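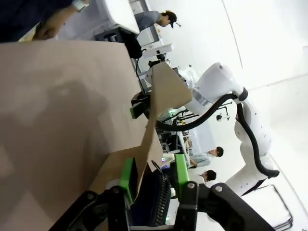

Fagerlund Robotics Teaching Group, Software Strand
Notes for session 4: two arms, one sheet
Tue 28 March

Carrying on from the February handout (single arm, rigid parts). Cardboard now, so rigid grasp model is out.

Wrist view is what the planner gets. Green pads at both ends of the flap, near gripper and the far one on the white arm. Segment pads first, easy colour, then fit the crease line between flap and main sheet. Don't fit the crease first, shadows on the sheet pull it off.

Image comes in rotated!! Apply the wrist transform before anything else. Half of last year's bugs were this.

Control
- both arms run off one clock, 100 Hz
- leader follows the fold arc, follower holds force only
- if the two disagree, stop both. not one.

People near the bench show up in the background, mask by depth, not colour.

Planning: treat flap as a plate on a hinge. Good enough for small angles, wrong near the end of the fold, see Godadden notes. Stiffnes is a guess, tune it.

To do before next time: get the Jorkus simulator built, replay the Rallmont log, plot hinge angle against time. Bring the plot, even if its ugly.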